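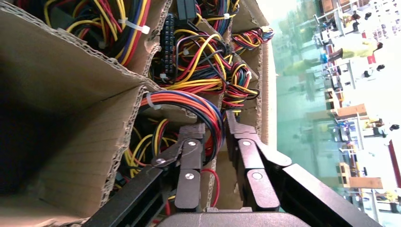

Ticket 3659
Status: Closed
Site: Stesden, goods-in
Raised by: Elango Lobo
Subject: Ososau label printer stops part way through a batch

Original report

The label printer at goods-in stops in the middle of a batch and the rest of the labels sit in the queue. It has happened on every batch over 20 labels this week. Prelurmont shows the job as printed. The light on the printer stays green. Turning it off and on brings it back, but then it starts the batch again from the first label and we end up with duplicates. Two shelves have already been booked in twice.

Please treat as urgent, we can't put anything away without a label.

Support, 09:40

Please send the printer model, how it is connected, and the label size set in Prelurmont under Stock, Printing, Label layout. Don't delete the queue yet.

Elango Lobo, 10:15

Model is the Ososau desktop one with the side lever. Network cable, not wireless. Layout is set to 70 mm wide. The rolls are whatever Venkataraman deliver, same part number as always. Queue currently says 633.

Support, 11:05

Connected to the print server. The queue holds the same few batches many times over. Each restart of the printer sends the whole batch again, and the old copy isn't cleared. I have paused the queue and saved a list of the jobs before removing them.

Tried so far:
Updated the driver — no change.
Swapped to a different network port — no change.
Printed a test page from the printer's own menu — fine.
Printed a long batch from Notepad instead of Prelurmont — stopped after label 20.

The last one rules out Prelurmont. Please check the sensor inside the lid and read me the gap setting from the printer menu.

Elango Lobo, 13:30

Sensor wiped with a dry cloth. Gap says 2. The backing paper on the new rolls looks a different colour to the end of an old roll I found in the drawer, more white than yellow.

Support, 13:50

Run the media calibration. Hold the feed button until the light blinks twice, then let go. It will feed out several blank labels. Once it stops, print a batch longer than 20.

Elango Lobo, 14:25

Calibrated. Printed a long batch all the way through, then another. Both complete and no duplicates.

One more thing while I have you. Labels are coming off some of the boxes. Is that the new rolls as well? 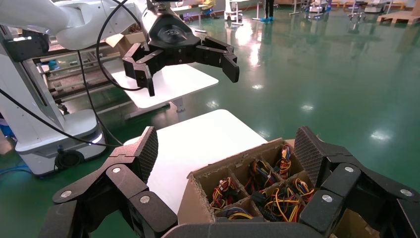
Support, 15:10
The adhesive on the new rolls is the same grade as before according to the delivery note, so I would look at where the labels are going. They need a flat, clean area at least as wide as the label. On a brown corrugated box with a torn, ragged top like this one, keep well clear of the rim where the inner layer shows, and use the side panel lower down. Press from the middle outwards. If they still lift, send me the batch code from inside the roll core and I will take it up with Venkataraman.

Elango Lobo, 16:20

Will do. Moved them down the side, will see how they look tomorrow.

Support, following morning

Queue has been clear overnight. The duplicate bookings need reversing in Prelurmont under Stock, Adjustments — use reason code "label error" and put this ticket number in the notes. Calibration should be repeated whenever the roll type changes.

Elango Lobo

Both shelves corrected. Labels still on. OK to close.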